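Flilten Home Support
Ticket 1300-11
Subject: Dye transfer and lint on green bed sheet after sorting laundry on the bed
Product: Celwood bed with slatted rail, Vida fitted sheet (olive)
Opened: 10th November
Status: Closed

Customer report

I fold the wash on the bed because there is no other flat surface in the room. The last few times I have found gray-blue smudges on the green sheet, mostly near the middle, and a lot of pale fluff at one side. The sheet was new in July. It has been washed at 40 degrees each time with ordinary liquid detergent. I would like to know if the sheet is faulty or if something else is marking it.

Reply 1, support

Thank you for the report. Please tell us what usually gets put down on the sheet, whether any of it is still damp when you sort it, and how full the machine is. A picture of the bed during sorting would help.

Reply 2, customer

Socks, knits, towels, sometimes a bag. The navy knits are probably damp at the seams because I take them out of the dryer early. The drum is full most times. Folded things go behind the rail and don't touch the sheet. Picture attached.

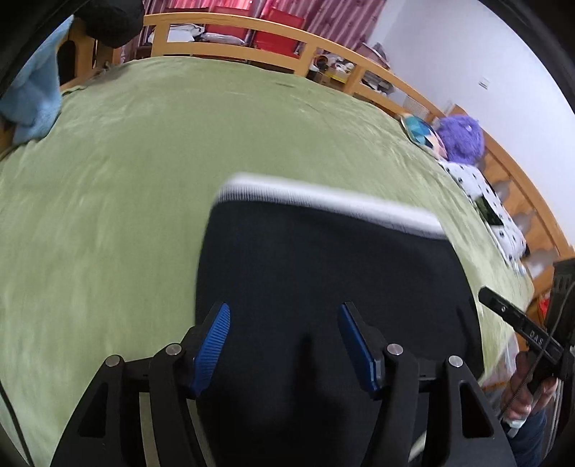

Attachment 1: navy knit with white ribbed band on the green sheet, light blue towel at left.

Reply 3, support

We do not think the sheet is faulty. If it were losing its own color you would see paler patches, and you describe darker ones. Two separate things seem likely.

Smudges: dark navy knits can give off loose dye for the first several washes, and more so when damp. Lying on a textured cloth, they can leave a mark.

Fluff: the light blue towel has a fuzzy pile and is resting right on the sheet. New towels shed for a while.

Please try the following.

1. Wash the navy items by themselves, cold, 2 times.
2. Press a damp white cloth on one of them for a minute. If the cloth stays clean, the loose dye is gone.
3. Dry knits fully before they go on the bed.
4. Shake the towel outside and keep it off the sheet. Hanging it over the rail is fine once it is dry.
5. Wash the sheet alone with Fenley color-safe stain powder. Do not use chlorine bleach on it.

Reply 4, customer

Did steps 1 to 5. The white cloth came up blue after the first wash and clean after the second. All the smudges are gone from the sheet except one faint one near the foot. Much less fluff, still a little in the wrinkles. I went over it with a lint roller.

Reply 5, support

Repeat step 5 for the last mark and leave the powder on for about 11 minutes before washing. Do not tumble dry the sheet until the mark is out, as heat can set it.

Reply 6, customer

Mark is out. You can close this.

Resolution: dye transfer from navy knits, towel lint. No replacement sent.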